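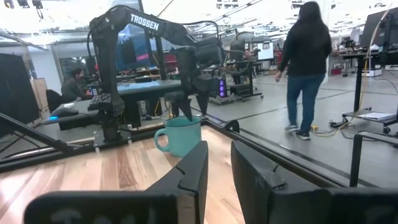 The Baltero community mug library opened in April, and the shelves are already filling up faster than the people behind it hoped. The idea is wonderfully simple: bring in a mug you no longer use, take home one you like better, or borrow a stack for a party and return them clean. Stoneware, enamel, bone china, souvenir mugs from three states away, it all goes in. Turquoise has been the color everyone asks for first, and a turquoise mug with a rounded handle and a lighter, speckled rim, standing on a pale wooden tabletop, shows why. It's a cheerful shade that looks good next to almost anything (and even better with cocoa in it!).

The library takes up the front half of the old Reddy hardware store on Altent Street, which had been closed for years. The tall paint racks turned out to be just the right depth for mugs, so they stayed, scrubbed and repainted cream. The seed drawers hold teaspoons. The long sales counter is now the drop-off point, where every mug gets a quick look under a bright lamp before it goes out on display. Chips on the rim mean a mug can't be lent for drinking, but it still has a future holding pencils, toothbrushes or a small cactus, and there's a separate shelf for those by the window.

Organizers set themselves a goal of 1,000 mugs by the end of the summer. The first 100 arrived before the doors had even been open a full day, many of them carried in wrapped in dish towels and newspaper. One family brought a complete set from a grandmother's lake cabin, brown glaze with a cream drip, and went home with a mismatched armful that the kids picked out. A retired potter from Trosstead drove over with a crate of seconds, each one thrown by hand and each one a little different in the handle. Those were gone by lunchtime.

Borrowing works the way it does with books. Members can take up to 2 dozen mugs at a time and keep them for 2 weeks, and the card is free for anyone who lives in Baltero or Trosstead. A church supper and a middle school band concert have already signed up, which means a whole lot of paper cups that won't be going in the trash this spring. Larger orders are possible with a little notice, and sturdy divided boxes are provided so that everything gets home in one piece.

There's coffee, too! A pot is on from 8 a.m., and visitors are welcome to pick any mug off the shelf, fill it up and see how it feels in the hand before deciding whether to keep it. Tea drinkers can help themselves to hot water and a basket of tea bags at the end of the counter.

Mugs can be dropped off any time the library is open. Please wash them first, and leave lids and saucers attached with a rubber band so the pieces stay together. Travel mugs and glassware can't be accepted for now, although a shelf for teapots is planned once the back room has been painted.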